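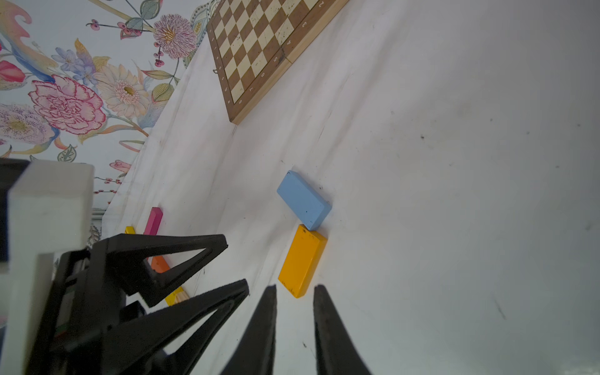
Equipment planning: frequently asked questions

These answers apply to sites buying or extending a Firkard bench cell for pick-and-place work. Questions on existing service contracts go to the Skernham office.

What is included in the base price?

The arm, one two-finger gripper, the wrist camera, the controller, the power supply and the mounting plate. The bench is not included. Neither are workpieces, spare fingertip pads or any form of guarding.

Can we use a bench we already own?

Yes, if it is rigid and level and the top is at least 17 mm thick. A plain matt top in one light colour is preferred. Gloss finishes return glare to the wrist camera and add set-up time. Marks and specks on the surface do not normally matter, but clean the top before calibration.

Does the wall behind the bench need to be plain?

No. A patterned backdrop can stay if it will be present throughout the work. Some sites fit one on purpose so that the system is not tuned to a blank wall. If you intend to change the backdrop between runs, allow for this in the schedule, as each change needs its own set of runs.

Which workpieces should we budget for?

For a first project, painted wooden blocks in several colours are sufficient. They are cheap, they suit the standard fingers, and they can be placed flat, end to end or upright. Add one or two larger flat items, such as a chessboard, if the task will later involve working near something that must not be moved. Log these as consumables and not as capital equipment.

Do chipped or worn blocks have to be replaced?

Not for appearance alone. Scuffs, chips and bare corners are acceptable. Replace a block when it no longer stands on its end unaided or when a face is no longer flat. Keep worn blocks in the same set as newer ones unless your test plan says otherwise.

How many spare fingertip pads should we order?

Order 2 sets with each cell. Pads are a wear item. The textured face loses grip before the pad looks damaged, so go by the slip test in the handbook. Fingers are sold separately from pads and are rarely needed in the first year.

Is the wrist camera enough, or do we need a second one?

The wrist camera is enough for short-range work. It moves with the gripper, and the fingers cover part of its view, so items beside or behind them may be partly hidden. If your task depends on seeing the whole bench at all times, budget for a fixed overhead camera and its bracket (part 611). The bracket can be added later, but the cable run is easier to fit at installation.

What does a cell cost to run?

The main running cost is staff time. Plan for 248 operator hours in the first year, including training, resets between runs and routine checks. Electricity is minor by comparison. Sites with an Onu scheduling licence can share one operator between two cells, provided both are in the same room.

What is the lead time?

17 weeks from receipt of a purchase order. Orders that include the Jollico tool changer are quoted separately. For installation before the end of the financial year, the order should reach us by November.

Can we lease instead of buying?

Yes. Leases cover the arm, controller, gripper and camera. Pads, workpieces and benches are excluded. At the end of the term, the cell may be returned, renewed or bought at the residual value stated in the lease.

Who approves the site survey?

Tegwen Pugh signs off surveys for all new sites. Send a floor plan, the bench dimensions and the position of the nearest power outlet. Quotations and lease terms are handled by Tincuța Neagu. A quotation issued before the survey is provisional.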